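Tornetti Opens Desktop Repair Benches to the Public in Jusham

JUSHAM – Tornetti, the computer repair and reuse shop on Tran Street, will open its workbenches to the public in November. Residents can bring in an older desktop computer and learn to service it themselves, with a technician at the next bench.

The program is called Briruseo and covers work inside the case: memory, power connections, cooling and the processor socket.
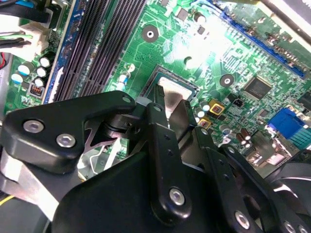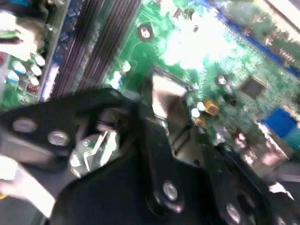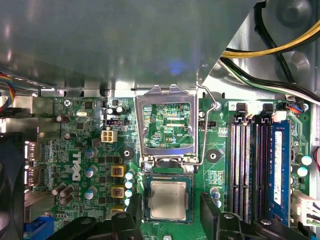 Green desktop motherboards up close. In the third picture, the metal load plate of the processor socket is raised.

"Most of the desktops people bring us are kept in a closet for years and then thrown out," said Dexter Doucet, who runs the repair side at Tornetti. "A lot of them need a cleaning, more memory or fresh thermal paste. Those are jobs a careful person can learn in an evening."

Each session lasts three hours and takes 6 people. The first hour is spent on opening the case, finding the main parts on the board and handling them without touching the contacts. After that, participants work on their own machines. Anyone without a computer to repair can practice on one of the shop's spare boards.

The processor is left until the end of the session. "Pins and pads are easy to damage and hard to fix," Doucet said. "We go slowly there – lever up, plate up, then lift the chip straight out."

Tornetti took in 3300 used desktops last year. Machines that are past repair are stripped for parts, and the shop keeps 350 tested memory modules on hand for participants to buy at cost.

A trial run of the program this spring drew 73 people. Sessions begin at 6 p.m. and are free, but places must be reserved at the front counter. Laptops and all-in-one computers are not included for now.

Media contact: Dexter Doucet, Tornetti, Tran Street, Jusham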